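How to clear out and sort your home medicine cabinet in one afternoon

I love this job, and I know how that sounds! But once you've done it, you'll never again be digging through old cough drops at 2 a.m. with a feverish kid on your hip. My cabinet had 67 items in it the first time I tried this, and 14 of them were past date.

Start by emptying everything out. And I mean everything — the bathroom shelf, the kitchen drawer, your travel bag, the glove compartment. Spread it all on a clean table with good light, as the print on some of these boxes is tiny.

Now check the dates. Look on the crimped end of a tube, the bottom of a bottle and the side flap of a box. Anything expired goes in a paper bag. So does anything with no label, and any loose pills you can't identify (we all have a few).

Next, make four groups: pain and fever, stomach, allergy and cold, and first aid. Prescriptions stay in their own bottles with each person's name facing out. Please don't combine two half-full bottles, even if the pills look the same! The dates and lot numbers may differ.

Write the earliest date in each group on a sticky note and put it inside the cabinet door. I do mine every June, right when school lets out.

For the expired bag, call your pharmacy and ask if they take back old medicine. The one on Pelletier Street in Rerdale has a drop box by the counter, and I was in and out in 4 minutes. Needles usually need a separate hard container, so ask about those before you go.

Last thing: pick a dry spot. Steam from the shower isn't kind to tablets, so mine moved to a high hall closet with a latch — out of reach of little hands and much easier to keep tidy.
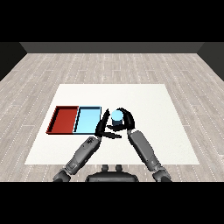

Radka Vukčević: Did mine last night and found three open boxes of the same allergy pills! Does the date on eye drops still count after you've opened them, or is it shorter? Mine only has the one printed on the carton.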